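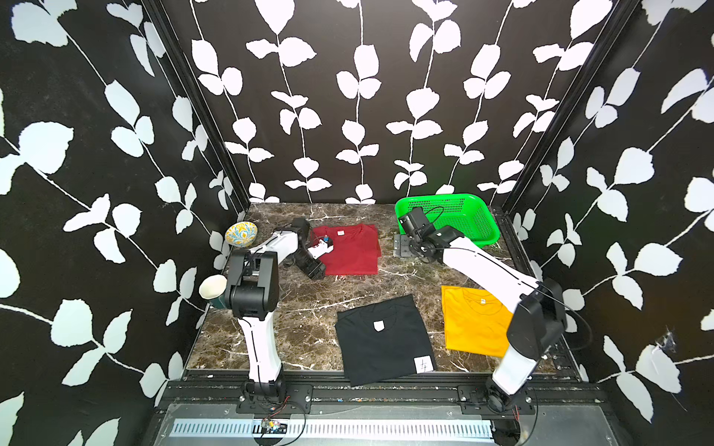 Nhàn Ung
Staff writer, parks and public land
11/06/2026

Karkeditz opened its new riverside park to visitors from other towns last week, and I went along for the day. The park is called Viltik, after the rail yard that used to be on the site. It is 26 acres, long and narrow, with the river on one side and the backs of shops and warehouses on the other. The city has been telling people that the park will pay for itself. I wanted to see what that meant on the ground.

The visit started at the north gate, where the old yard office has been kept as a visitor building. There was coffee and a table of maps. Most of the people in the group worked for parks departments, plus a handful from business associations and one couple who lived nearby and had seen the notice. Afroza Weerakoon, the park's operations manager, led the tour. She came to the job from the city's street maintenance division, and it shows in what she talks about. We heard a lot about drains.

The drains matter here. The rail yard was paved or packed gravel nearly end to end, and in heavy rain the water ran straight off it into the warehouse basements on Misano Street. Owners there had been filing claims against the city for years. The first thing built in the park was a low meadow along the warehouse side that takes the runoff and lets it sink in. It looks like a field with a dip in it. There is a path on a raised bank so people can cross when it is full. Weerakoon said the claims used to come out of the general fund, so when the city adds up what the park brings in, the money it no longer pays out goes on the list.

I asked if anyone outside the city had checked that. She said the finance office did the first round and an outside review is due in January. Until then I would treat the savings as likely and the size of them as open.

From the meadow we walked south along the river. The path is wide enough for a maintenance truck and a stroller to pass each other. Benches face the water and have backs and armrests, which the older members of our group tried out and approved of. There are drinking fountains at both ends but none in the middle, and on a warm day that is a long walk. Weerakoon said a water line for a middle fountain was in the plan and got dropped to save money. It is on the list for next year.

The market ground is in the widest part of the park, near the foot of Misano Street. It is a paved square with power outlets in the ground, a row of trees that are still small, and a storage shed. Vendors rent a space by the day. The city set the fee low on purpose for the first season and has a waiting list now. Some of the store owners on Misano Street did not want the market. They thought it would pull customers away. The hardware store and the bakery both told me on my lunch break that business is up on market days. A woman who sells shoes two doors down said hers is about the same, and that parking is worse.

Lunch was on our own. I ate at Srithong, a noodle place that opened on the corner facing the park this spring. The owner had looked at the building before the park was finished and passed on it. He came back after the fence came down. He pays more rent than he would have paid then, and he told me so in some detail. The food is good. The tables by the window look out on the playground and fill up first.

Rent came up again in the afternoon. We met in the yard office for a talk on property values, given by someone from the county assessor. Values on the streets next to the park have gone up faster than in the rest of Karkeditz. The assessor's office was careful to say that the whole east side has been rising and the park is only part of the reason. For the city, higher values mean more property tax. For people who rent apartments over the shops, it can mean a letter from the landlord. One of the two residents in our group had gotten such a letter. She asked what the city planned to do. The answer was that a rent assistance program exists, that it is run by a different department, and that the forms are at the library. She did not look satisfied with that, and I wasn't either. If a city counts the tax gain as a benefit of a park, it ought to have someone in the room who can talk about the other side of it.

The last part of the tour was the sports end. There are 4 courts, lined for both tennis and pickleball, and a grass field that was closed for reseeding. The courts can be booked online, and half of the hours are held back for people who just show up. That split was argued over for months. League players wanted more bookable time, and the neighborhood wanted less. Weerakoon said she expects to change it again after the first full year, when she has real use figures. The city has counters on the gates and also sends staff out with clipboards, since a gate counter can't tell a jogger from someone who stays all afternoon and buys lunch.

I liked that they are doing this. A lot of claims about what parks are worth rest on a visitor count and a guess at how much each visitor spends. In Karkeditz they stop people on the way out and ask where they came from, what they bought and where they would have gone if the park weren't there. The last question is the useful one. A family that would have eaten lunch in town anyway isn't new money for the town. Early answers suggest that a good share of market day visitors come from outside the city, and that on ordinary days almost everyone lives close by. Weerakoon would not give me percentages until the survey is finished.

Maintenance is the weak point. The park has 3 full-time staff, and they also cover two smaller parks across the river. Trash was picked up and the restrooms were clean on the day I was there, but this was a day with guests. The bakery owner said the bins near the market overflow on summer evenings. A share of market fees is supposed to go back into upkeep. At present it goes into the general fund and has to be asked for each year like anything else.

A few notes for anyone planning a visit. The north gate is closer to the train station, and the walk takes you past the old water tower. Parking on Misano Street is metered and hard to get on market days. The riverside path is level all the way. The path over the meadow bank has a short slope at each end, with a handrail on one side. The yard office has restrooms and a small display on the rail yard, with photographs lent by people who worked there. It closes earlier than the park does, so go there first.

Copies of the assessor's slides are available from the parks office on request. Weerakoon said she will also send the survey questions to any town that wants to use them. I have asked for the January review when it comes out and will write it up here.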